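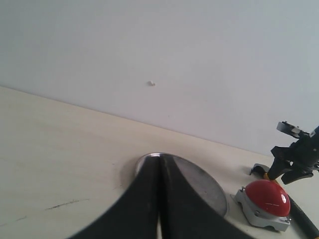

Prisness Workshop Services — Bench and Fittings Desk

Ticket 294
Opened: 03/06/2026
Item: large red push button, grey housing, plus the table it sits on
Status: closed, one part on order

First entry

Hello bench desk! The big red button has started missing presses again. It's the one on the cream table by the pale wall, the side with the little white peg (which still has nothing to hang on it, but that's another ticket). I push it down, I feel it move, and the light on the Zesent box under the table stays off. Then I push again a bit to the left and on it comes.

I did a proper run before lunch, 63 presses with the flat of my hand, and 21 of them didn't register. That's a lot worse than when I reported it in May. I've wiped the dome with a soft cloth. The thin white line across the top is a scratch and won't shift, so please don't send me another bottle of cleaner.

The table could do with some attention as well while you're at it. There are two dark scuffs over on the left and a fair few smudges and streaks. I had a go at the longer scuff with a damp sponge and got absolutely nowhere. I thought the button might be sitting on something uneven, so I ran my palm all round the housing, and it felt flat enough to me.

Second entry, after your reply

You asked what else lives on that table. Mainly the round silver metal disc, which sits right next to the button, on its left. I'd never given it a thought, but I shifted it well away and did another short run in case it was nudging the housing. Same misses as before. So I've put it back and we can cross the disc off.

You also asked whether anybody has been whacking the button with tools. I haven't! But fair question, as the hammer does get used at that table. I've been over the dome again under the lamp and I can't find a dent, only the scratch. The cap doesn't feel loose if I try to turn it either.
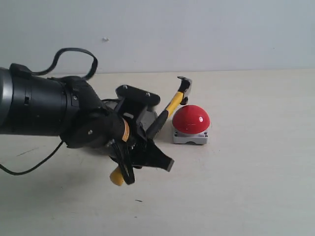
The claw hammer with the yellow and black handle, and the red button.

Third entry

Tried your list in order, results as follows.

Plug at the Zesent box: pulled it out, blew the dust off, pushed it back in till it clicked. No change.

Spare lead from the Ovwood cupboard: a bit better for the first few presses and then the misses came back. I got quite excited for a minute there.

Pressing dead centre only: works nearly every time. Pressing on the right of the dome: misses more often than it catches. I reckon this is our clue — the cap must be tipping as it goes down and not making the contact underneath.

Screws: I gave the corner ones a gentle turn with the small screwdriver. Two of them took a quarter turn and the other two were already tight. Ran it again and it's improved, though I can still get it to miss if I lean on the right side.

Fourth entry

Thanks for the quick answer. Yes please to a new spring and contact set. I've checked with Mạc stores and they have the set on their list but not on the shelf, so it'll have to be ordered. I'm happy to fit it myself if you send the instruction sheet along (the last sheet was for the smaller button, so could you check the size before it goes in the envelope?).

For now I've told everyone on our side to press in the middle and look for the light before carrying on. The scuffs can wait for the next table clean. Close this one for now and I'll open a fresh ticket if the new spring doesn't cure it.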